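The Case for the Smaller Suitcase

I was standing in the arrivals hall at Irport at one in the morning, watching an empty baggage belt go around, when I decided I was done. Done with checking bags, done with the big black monster I'd been hauling through airports for most of my adult life, done with the hair dryer I take everywhere and have never once used, every hotel on earth having one bolted to the wall.

My bag showed up the next afternoon, in a van, with a wheel missing. By then I'd bought a toothbrush, a T-shirt and a pair of socks from the shop by the bus station, and (this is the part that bugged me) I'd had a perfectly nice day. I had lunch. I walked along the river. I sat through a two-hour meeting in a T-shirt with a pineapple on it and got the contract anyway.

So I came home and started asking people how they pack. It's a great question, by the way, much better than asking what somebody does for a living. People get shy about money and politics but they'll tell you everything about their underwear math. My sister packs by outfit, each one folded together with its own socks. My neighbor rolls. My father, who flew maybe four times in his life, wore his suit on the plane so he wouldn't have to fold it, and I used to find that hilarious and now I do it with my winter coat every single time.

The person I learned the most from was Lanying Fu. She fixes luggage out of a narrow shop in Holanda, two doors down from a bakery, and she has been at it for 20 years. I'd taken my monster in for a new wheel. She turned it over, spun the three wheels it had left, and asked me what I kept in there.

"Clothes," I said.

"All of them?"

She wasn't being mean! She told me most of what comes across her counter has been broken by its owner, long before any baggage handler gets near it. Zippers go first. You sit on the lid, you drag the pull around the corner, the teeth give a little, and the next time they give a little more. Handles go second, from people yanking a heavy case up a curb by the telescoping part, which was made for pulling and has never liked lifting. Wheels are third, and wheels are mostly cobblestones.

I asked her whether hard cases are better than soft ones, the question everybody asks, and she made the face of a woman who has been asked it every day since she opened. Soft ones forgive you. They squash into an overhead bin and they have outside pockets for your book and your snacks. Hard ones keep their shape and keep you on your budget, and when they're full, they're full. She'd seen both kinds last forever and both kinds die in a summer. What she really cares about is whether you can get replacement parts. She keeps a drawer of wheels from Selteck that fit a surprising number of models, and she says a case you can put new wheels on is worth two you can't.

I left the monster with her. She gave me a little money off for it and stripped it for parts, and I felt lighter walking home, though I was also carrying a loaf from the bakery, so maybe not literally.

Then came the shopping, and I was terrible at it. I read reviews until my eyes hurt. One website had a single model with 1205 of them, and I swear I read the first few hundred. Somebody gave it one star because it was "too blue." Somebody else had taken it on a honeymoon and wanted us to know the marriage had ended but the suitcase was fine. I went back and forth over colors for a week like I was naming a child.

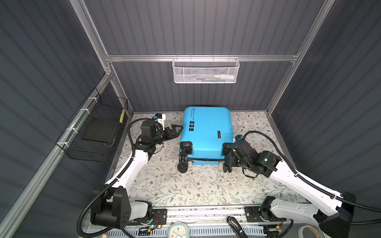 I will say that color matters more than the serious travel people admit. When I had the black bag I had to tie a ribbon on it, along with every other person on the flight who'd read the same tip, and we'd all stand there lifting each other's luggage and apologizing. A friend of mine carries something the color of a traffic cone and has never stood at a belt for longer than it takes to spot it.

My first trip with less was six nights in Verkell, in May, when the weather there can't make up its mind. I laid out what I wanted to take on the bed, went and made a cup of tea, came back and put half of it away. Two pairs of pants. Four tops that all went with both pants – boring, I know, but it works. One sweater. One pair of shoes on my feet and one pair of flats stuffed with socks. I washed things in the sink with hotel shampoo and hung them over the shower rail, and they were dry by breakfast, except for the jeans, which I don't recommend washing in a sink unless you've got a free weekend and strong wrists.

Did I miss anything? An umbrella, on day two. I bought one from a kiosk, and it turned inside out on the bridge in front of a whole school group, who clapped.

My sister still thinks I've joined a cult. She came to stay with me for a long weekend and brought two cases and a tote, and when she opened the bigger one there was a full-size bottle of conditioner in it, a spare bathrobe, and three novels she'd already read. We were late for dinner while she looked for her other earring. Then I borrowed the bathrobe.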